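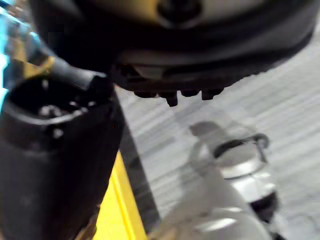

Vista da câmera de pulso, garrafa transparente com alça preta à direita.

Wondimu Gebru
Estou gravando demonstrações para treinar a política de preensão da garrafa. Tenho 452 episódios a 10 Hz. Um objeto escuro grande ocupa a parte de cima da imagem. Devo recortar essa faixa antes do treino?

Delyth Sayce
Não recorte. Mantenha o mesmo enquadramento na coleta e na execução – a rede aprende a ignorar o que for constante. Varie a pose da garrafa e separe os episódios de validação por sessão, nunca por quadro.

Tobiloba Wike
No Trateo eu recortava e funcionava. Depende da resolução.

Bukola Adeyemi
Confira antes o atraso entre imagem e juntas. Com dois quadros de defasagem, o recorte não muda nada.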